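Keeping the hardware shop open in Ostthorpe

The owner of Fostow Hardware has run the shop in Ostthorpe for 12 years. Most of the trade comes before noon.

"People want one hinge," she says. "The big stores sell them in packs, so they come here."

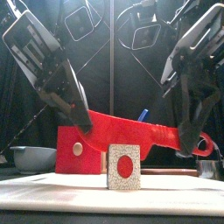 The red plastic piece, with its long handle and boxy base.

Rent is the main worry. It went up by 500 dollars in November, and she now opens at 7 to catch the builders.

"I'd like to stay," she says. "I've asked for a longer lease and I'm waiting to hear."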